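Vosten Tabletop Sorting, data card

Summary

Two-armed teleoperation recordings of a household tidying task: books go into a desktop organiser, dishes go into a wire rack. An operator drives both follower arms by hand through a pair of leader arms. The set holds 3094 episodes, recorded at the Grakholm site and packaged with the Staltix tools.

Hardware

Two arms on a shared rail at the front of the table, each with a parallel-jaw gripper. Both arms are present in every episode, including those where only one of them moves. The walls and table are the same throughout.
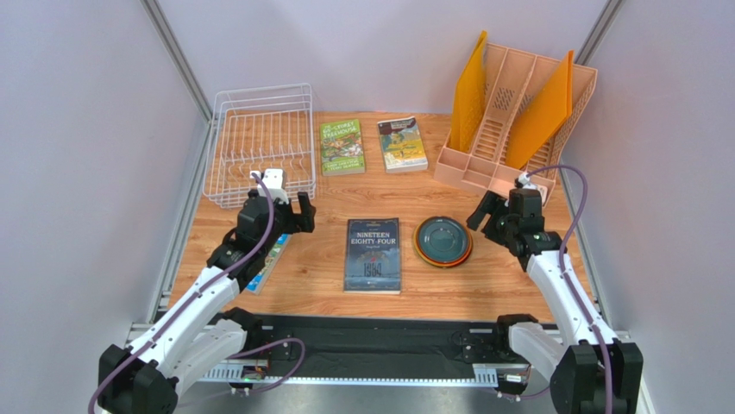

Operators were told to work at a comfortable pace and to leave failed grasps in. If a book slips, the operator picks it up again and the episode goes on. An episode is only thrown away if an arm faults or an object leaves the table.

Objects and layout

The rack is at the back left and the organiser at the back right. Paperbacks and dishes are put down by hand before recording starts. Book positions and angles change between episodes. Covers were not masked, so titles can be read in many of the images.
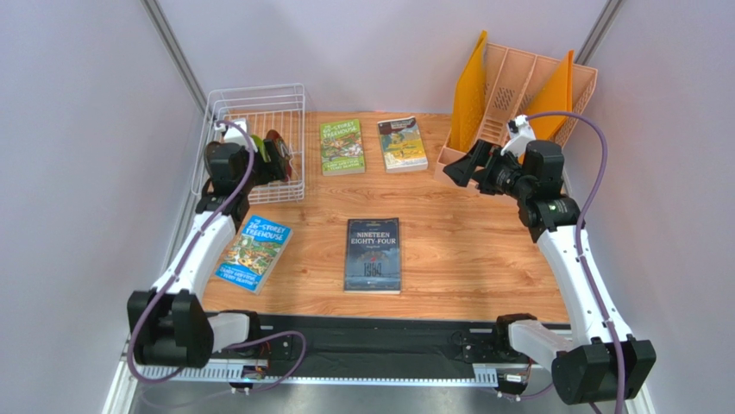

Joint positions for leaders and followers are stored separately. Use the follower values as state and the leader values as action. Gripper opening is scaled from 0 to 1000, where 1000 is fully open.

Splits

train: all episodes not listed in holdout.txt
holdout: 41 episodes, layouts not used in train

Known problems

In 2 of the holdout episodes the left gripper value is stuck for the first few steps. They are marked in notes.csv.
Episodes recorded before November have no task text. Use the default string in config.
Thin books are over-represented.

Changes

Thu 5 March: holdout list corrected, Brzozowska loader script added.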